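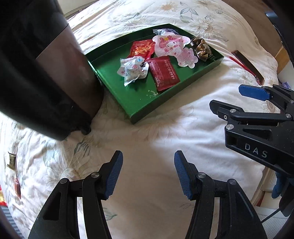 Kindow hand-held grippers: tips for small wrapped items

The kit has 2 grippers and 10 spare finger pads, and costs $151. Refill pads are sold separately.

Set a shallow tray on a flat surface before you start. A bed works if the comforter is pulled tight. Foil and crinkled wrappers are best picked up by a folded edge. Flat packets slide, so push them against the tray wall and close the fingers from the top. For long bars, grip at the middle.

Wipe the pads with a damp cloth after each session. Sugar fills the grid pattern and cuts the hold. Check the pivot screws monthly and tighten by hand only.

Tested by Ivana Vergara, October.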